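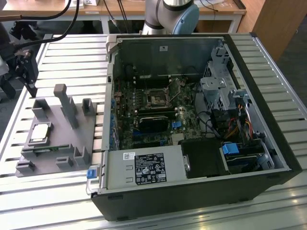 What does a desktop computer need before its processor can be installed?
The case has to be open and lying flat, the socket has to be clear with its lever raised, and the processor and memory should be within reach but off the floor of the case.

Student Project Report: Order of Work in Desktop Computer Assembly
Prepared by Toàn Cù and Fongchan Chantharasri
Brulitach Technical College, Computer Hardware Course

1. Purpose

The project was carried out in January as part of the second-year hardware course. Its aim was to write a short working procedure for fitting a processor and a memory module into a used desktop tower, and to test whether first-year students could follow it without help. The existing course handout, known as the Doãn guide, was last revised when the college owned a different set of computers.

2. Layout of the work area

The tower is placed on its side on a slotted aluminum table with the side panel removed. The parts to be installed are kept to the left of the case in a gray 3D-printed plate. The processor rests in a recessed pocket and the memory module stands in a slot just below it. The authors chose this layout after an earlier trial in which parts were laid on a cloth and moved each time the case was turned.

Cables were a greater difficulty than expected. The power wires and any loose cable should be checked before work begins - a cable that springs back over the socket can touch the contacts.

3. Handling the processor

The processor is held by its two opposite edges and kept upright until it is directly over the socket. The metal cover may be touched, but the underside may not. The markings are read and entered on the record sheet at this stage, as they are hidden once the cooler is in place.
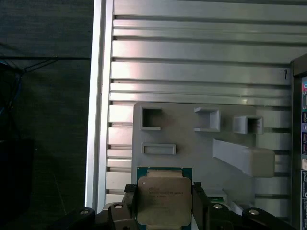
Figure 2. Processor held at the edges, with the INTEL and XEON markings on the cover.

The chip is then lowered without pressure, the frame is closed and the lever is returned.

4. Trial with first-year students

Six students took part. Each was given the procedure and 18 minutes. Four finished in that time. The other two stopped at step 7, where the wording did not say which memory slot to use first. This step has been rewritten.

5. Remaining work

The section on the power supply is still in draft. Fongchan Chantharasri will complete it before the procedure is sent to the course office.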